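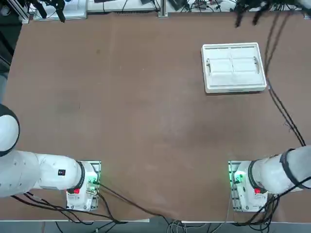
More demonstrations don't help if they all start from the same spot, our host told us about a minute into the tour, and I wrote it down because the whole afternoon turned out to be about that one sentence.

Home | Trips | Workshop notes | Contact

October
by the Jatport Tinkerers' blog desk

So, the Foulkes lab open day! I drove over to Pitstead for it and got there way too early, which meant coffee and a good long look at the two-armed setup before the crowd came in (white arms, brown table, cables everywhere, I felt right at home).

The project is called Jilell, and it's about teaching a pair of arms to handle a tray by copying people. Somebody steers the arms through the job, the computer records it, and later it tries the job alone. I knew that much. What I didn't know is how fussy the starting position is. Their first batch was 41 demonstrations with the tray put down in the same place every time, and the trained arms were lovely as long as you didn't nudge anything. Move the tray a hand's width and they'd close on thin air.

For the second batch they recorded only 20, but scattered the tray all over the table, far corners included, and turned it a bit each time. Tested on 12 spots it had never seen, the first version managed 3. The second one missed a single spot – the one farthest from the bases, where the arms have to stretch.

I asked if they'd tried mixing both batches. They had, and it came out slightly worse than the 20 alone, and they're still arguing over why. I loved that they just told us so!

Parking is behind the building, and the sign is tiny. Bring a sweater too – the lab is freezing.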